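Automatisierung am Arbeitsplatz – Handout zur vierten Einheit
Thema: Die Wäscherei Katona und der Roboter an der Maschine
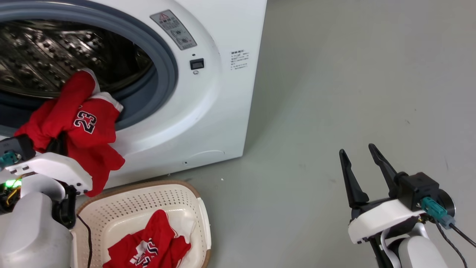
Abb. 1: Beladen einer Frontlader-Maschine. Der linke Greifer hält ein rotes Basketballtrikot mit der Nummer 23 vor der Türöffnung, der rechte Greifer ist offen.

Vorbemerkung

Dieses Handout fasst zusammen, was wir in der Vorlesung besprochen haben, und ergänzt einige Punkte, für die die Zeit nicht gereicht hat. Die Folien von Chak-lun Wu werden vorausgesetzt. Wer in der letzten Einheit gefehlt hat, soll bitte zuerst die Definitionen von Tätigkeit, Aufgabe und Beruf nachlesen, weil wir sie hier ohne Erklärung benutzen.

1. Der Fall

Katona ist eine Wäscherei in Cistbridge mit 60 Beschäftigten. Sie wäscht für Hotels, für zwei Pflegeheime und seit einigen Jahren auch für Sportvereine. Die Vereinswäsche ist der kleinste Teil vom Umsatz, aber sie macht im Verhältnis die meiste Handarbeit. Bettwäsche von einem Hotel ist immer gleich. Ein Sack von einem Verein enthält Trikots, Hosen, Stutzen, Handtücher, und vieles davon ist auf links gedreht oder ineinander verknotet.

Im Januar hat der Betrieb begonnen, das Beladen der kleineren Maschinen für die Vereinswäsche mit einem zweiarmigen Roboter zu erproben. Das Projekt trägt den Namen Dutimo. Die großen Waschstraßen für die Hotelwäsche waren schon vorher weitgehend automatisiert und gehören nicht zu diesem Fall.

2. Welche Tätigkeit wird übernommen?

Man sagt leicht »der Roboter wäscht«. Für unsere Analyse ist dieser Satz zu grob. Die Arbeit an der Maschine besteht aus mehreren Tätigkeiten:

a) Säcke annehmen und dem Kunden zuordnen
b) Wäsche nach Farbe und Material trennen
c) Taschen kontrollieren, Stücke wenden
d) Trommel beladen
e) Programm wählen und starten
f) Trommel entladen, Stücke prüfen
g) Reklamationen bearbeiten

Dutimo betrifft nur den Punkt d). In Abb. 1 ist das Trikot ein Stück weit in die Trommel geschoben, der Rest hängt noch vor der Türdichtung herunter. Ein zweites rotes Kleidungsstück liegt im Wäschekorb am Boden. Dass im Korb ein Stück in derselben Farbe liegt, erinnert uns an die Tätigkeit b): Bei Katona sortieren weiterhin Menschen, und der Roboter bekommt einen Korb, der schon fertig ist.

Weiche Textilien sind für die Robotik ein schwieriges Material. Ein Trikot hat keine feste Form, und nach jedem Griff liegt es anders. Eine Hand merkt sofort, ob sie ein Stück oder zwei genommen hat. Für einen Greifer mit zwei Fingern ist diese Unterscheidung viel schwerer.

3. Was ändert sich für die Beschäftigten?

Die folgenden Angaben stammen aus den Gesprächen, die Tolera Wubshet für seine Masterarbeit im Betrieb geführt hat. Er hat mit 6 Personen aus der Abteilung gesprochen, jeweils 60 Minuten.

Körperliche Belastung. Alle Befragten nennen das Bücken als den schlimmsten Teil der Schicht. Der Korb steht auf dem Boden, die Öffnung der Maschine ist niedrig, und die Bewegung wiederholt sich den ganzen Tag. An den Maschinen mit Roboter fällt dieser Teil weg, solange keine Störung auftritt.

Tempo. Der Roboter belädt langsamer als eine geübte Person. Einige Befragte empfinden das als angenehm, andere als Belastung, weil sie in der Zwischenzeit an einer zweiten Stelle eingesetzt werden und nicht wissen, wann sie zurückgerufen werden. Die Arbeit wird also leichter und gleichzeitig stärker zerstückelt. In der Diskussion wurde gefragt, ob das eine Intensivierung ist. Ich meine: ja, wenn man die Unterbrechungen mitrechnet.

Aufsicht. Es ist eine neue Aufgabe entstanden, die in keiner Stellenbeschreibung steht. Jemand muss schauen, ob ein Stück zwischen Tür und Dichtung hängt, und es gegebenenfalls nachschieben. Nicanor Villalba, Schichtleiter in der Abteilung, beschreibt es so: »Früher habe ich gearbeitet und dabei gedacht. Jetzt warte ich und muss trotzdem aufpassen.« Bitte vergleichen Sie diese Aussage mit dem Text über Überwachungstätigkeiten im Reader, Seite 106.

Wissen. Wer selbst belädt, bemerkt nebenbei lose Nähte, Flecken und vergessene Gegenstände. Diese Kontrolle war nie ausdrücklich geregelt. Sie muss jetzt vollständig bei c) stattfinden, und dort ist keine zusätzliche Zeit eingeplant worden.

4. Die Position des Betriebs und des Betriebsrats

Die Leitung erklärt, dass wegen Dutimo keine Stelle gestrichen wird. Kamlesh Yadav vom Betriebsrat hält das für glaubwürdig, verlangt es aber schriftlich, auch für befristete Verträge. Strittig ist außerdem die Eingruppierung: Wenn die Aufsicht über den Roboter eine höhere Qualifikation verlangt, dann muss sie auch höher bezahlt werden. Die Leitung sieht darin nur eine Einweisung. Bis zum Redaktionsschluss von diesem Handout gab es keine Einigung.

5. Begriffe für die Prüfung

Restarbeit: Tätigkeiten, die beim Menschen bleiben, weil ihre Automatisierung zu teuer oder technisch noch nicht möglich ist.
Verdeckte Arbeit: notwendige Arbeit, die in der offiziellen Beschreibung nicht vorkommt.
Aufgabenzuschnitt: Verteilung der Tätigkeiten auf Personen und Maschinen.

6. Aufgabe bis zur nächsten Einheit

Wählen Sie einen Arbeitsplatz, den Sie aus eigener Erfahrung kennen, und zerlegen Sie ihn wie in Abschnitt 2. Markieren Sie eine Tätigkeit, die man automatisieren könnte, und beschreiben Sie auf einer Seite, welche Folgen das für die Tätigkeiten davor und danach hätte. Abgabe als PDF im Kursordner. Fragen zur Aufgabe beantwortet Chidubem Afolabi im Tutorium. Nächstes Mal sprechen wir über das Lager von Brallutham.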